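Stemgate road scheme: walk-round checklist for the crossings and haul track, with my comments
December 2023

I do this round on foot with the Itari site office sheet in one hand and a flask in the other. The official version is only tick boxes, so I type up my comments for the households along the route (you lot did ask!).

1. Haul track fencing, river side. PASS
Posts firm, wire tight, both field gates shut and chained. Much better than in July, when I could lift one post clean out of the ground.

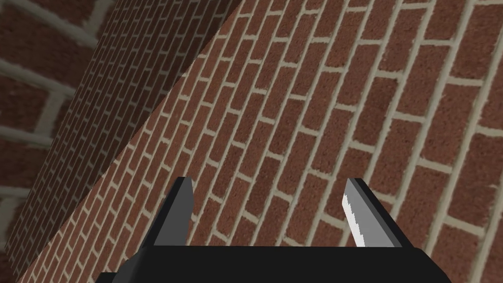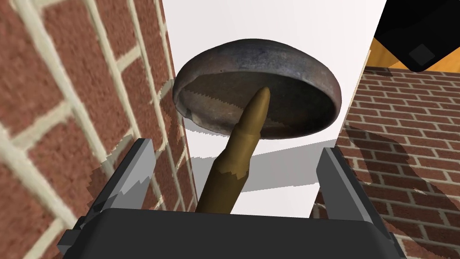 Piret Kalniņš wrote back about the river side almost as soon as I'd sent her the draft: the fence is fine by her, but the chained gates mean she has to ring the site office every time she moves her goats, and could the key please be kept at the shop instead? I've passed that on and will chase it.

2. School crossing, Ní Chonaill lane. FAIL
The flashing light on the uphill side is out again. Lorries come round that bend quicker than they should, and the sign asking them to slow down is half hidden by a hedge. I want this one sorted before term starts, and I've said so in writing.

3. Drainage channel behind the houses. PASS, WITH A GRUMBLE
Water is running, grating is in place. But there's a heap of spoil sitting far too near the edge, and one good storm would put it straight in the channel. Moving it is a morning's work for a digger!

4. Dust and noise. PASS
Water cart was out when I walked past, and I could hold a conversation at Inês Bettencourt's front wall without shouting. She says evenings are still bad.

5. Marker pegs on farmland. FAIL
Peg 37 is in the wrong field. It should be on the track side of the ditch and it's well into the beans. The compensation map is drawn from these pegs, so a peg out of place means somebody is paid for the wrong strip (or isn't paid at all). Please don't move it yourselves, however tempting. The surveyor has to do it, and Zarkum have been told.

6. Temporary footbridge. PASS
Handrails solid on both sides, boards all fixed down, non-slip strip worn at the village end but still doing its job. I'd like it replaced at the next round.

7. Notices. PARTLY DONE
The board by the bus stop has the new working hours. The one at the clinic still has the old sheet, with a phone number that rings and rings. I've asked Fergal Ó Dubhghaill to swap it.

Items still open: 2, 5, 7, and the spoil heap under 3. Comments to me or to the site office, in writing if you can manage it.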